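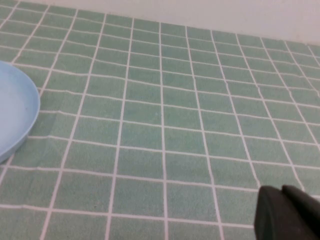
Party venue adds second function room ahead of summer bookings

The Jandgate function centre will open a second room for private parties on 27th December, with bucks and hens groups able to book it for afternoon or evening sessions.

Operator Wisis said the new room, called the Tlapale Room, holds standing groups only and takes up the ground floor space left empty when a furniture showroom moved out in June. The fit-out includes a bar, a small stage, booth seating along one side and a covered courtyard at the rear.

Until now, groups wanting a private area at Jandgate have had to hire the upstairs hall, which is licensed for 300 guests and has often been too large for a party of mates on a night out. Wisis said it had turned away a number of smaller groups over the past year when the hall was already taken.
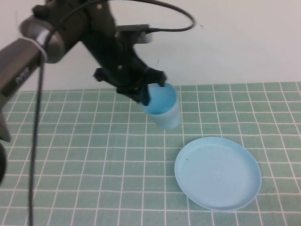

Hire of the Tlapale Room will cost $736 for a four-hour afternoon session and $1185 for an evening session, which runs until midnight. Both prices cover the room, a host and use of the games, including table tennis, darts and a karaoke machine. Drinks are charged separately, either on a bar tab or paid for by guests as they go.

Catering will be handled by Stulov, which already runs the kitchen upstairs. Groups can choose between a grazing table and a barbecue menu cooked in the courtyard. Outside food is not allowed apart from a cake, and there is no charge for cutting it. Dietary requirements need to be given to the kitchen a week before the party.

Entertainers can be booked through the venue or brought in by the organiser. Those brought in from outside must show proof of insurance at the time of booking.

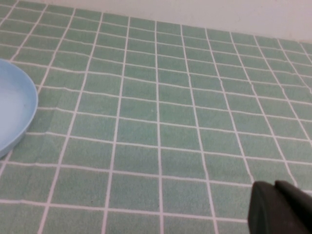 Can a group cancel and get its deposit back?

Deposits are refunded in full up to a fortnight before the booking. After that the money is held as a credit, which can be put towards another date in either room within 12 months.

Noise was the main point raised by neighbours when the plans went on display. The courtyard will close at 10 pm as a result, and music played outside will be kept to background level. A new side entrance on the car park side means guests will no longer queue on the footpath in front of the flats.

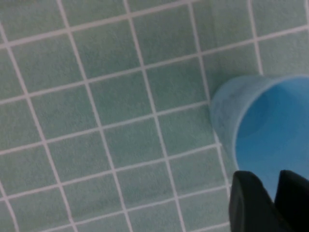 Parking at the centre is free after 5 pm, and minibuses can set down at the side entrance. The nearest taxi rank is a short walk away at the railway station. Organisers who want a bus to wait on site should tell the venue when they book, as there are only 2 spaces long enough.

All guests must be over 18 and carry photo ID. Costumes are welcome, although masks have to come off at the door.

Bookings for January and February are open now through the Jandgate office, which is closed on public holidays.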